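4.2 Repacking the Plokent 400 for Return

1. Turn the unit off and unplug the power cord. Wait 8 minutes before you move it.

2. Drain the water tank and close the valve. Put the cord in the side pocket of the liner.

3. Lower the unit into the carton, feet first, and fold the flaps shut.
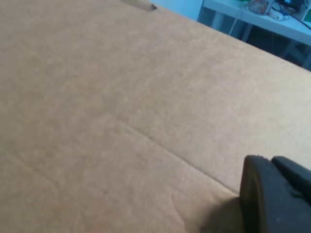
Figure 2. Carton top, plain cardboard, no tape or label.

4. Tape the center seam, then write the return number on the top.

CAUTION: Do not ship with water in the tank.

Note: For a replacement carton, order part 1665 from Wynne.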